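Kitchen Counter and Plates: Gallery

Atimthorpe, the shared kitchen on the second floor
Text by Maysoun Obeidat
Posted April 25, 2026

These pages cover the kitchen after the winter refit. Work started in December, and the counters were the last thing to go in. The building has 109 tenants with a key to this kitchen, and almost 300 meals a week are made in it. Several people asked what was bought and where it all goes now, so I have put the notes together by area. Prices are given where I still have the receipt.

The counter

The old counter was cream laminate and had lifted along the front. We looked at samples for a few weeks and settled on a gray speckled one from Trirken. It came to $1,687 with fitting. The quote from the other supplier was a little over $2,000 and did not include taking the old one away.

Nestor Pangilinan wanted plain white. Melur Wuisan wanted something that would hide crumbs, and she got her way. It does hide crumbs, so wipe it down even when it looks clean. Use the soft cloths on the hook and leave the scouring pads for the pans.

The counter is in more than one piece and there is a seam. Please do not cut on it or stand anything hot across it. Run a damp cloth along the line when you finish, as flour gets in there and is hard to get out once it sets. 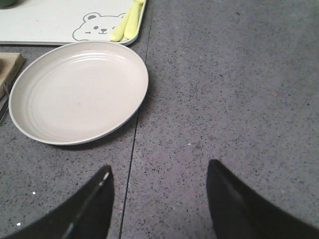 Plates went through the biggest change. We had four different sets, none complete, and they would not stack. The chipped ones were thrown out and the good ones were offered to anyone who wanted them. Sota Kubo took most of the blue ones. The replacements are shallow and pale, and they go in the cupboard to the left of the sink, large ones on the bottom shelf.

Small plates are on the shelf above. If the stack gets too high to lift with one hand, start a second one. Bowls have their own cupboard and should not be put on top of the plates.

Trays

Trays are kept upright in the rack beside the fridge. They are for carrying food to the tables and for setting things out before you cook. They are not for the oven. The one with the bear's face on it was a gift from Sota Oda, and the children who come in after school like to have it, so put it back at the front of the rack where they can reach it.

Wash trays by hand in warm water. The corners need a brush now and then.

Drawers

Top drawer: knives, forks, spoons. Second drawer: peelers, can opener, measuring cups, the good scissors. Third drawer: dish towels, folded in thirds so that the drawer closes. The bottom drawer sticks. Lift it slightly as you pull.

The drawer dividers are from Kudo. They can be taken out and rinsed.

Still to do

The light over the sink has a hum and will be replaced. The shelf for dry goods has been ordered from Gusero but has not been delivered. Until it comes, rice and pasta stay in the lidded tubs under the window, with your name and the date on a piece of tape.

We are also short of small saucepans. If you have one you no longer use, with a lid that fits, leave it on the end of the counter with a note and Nestor will find a place for it.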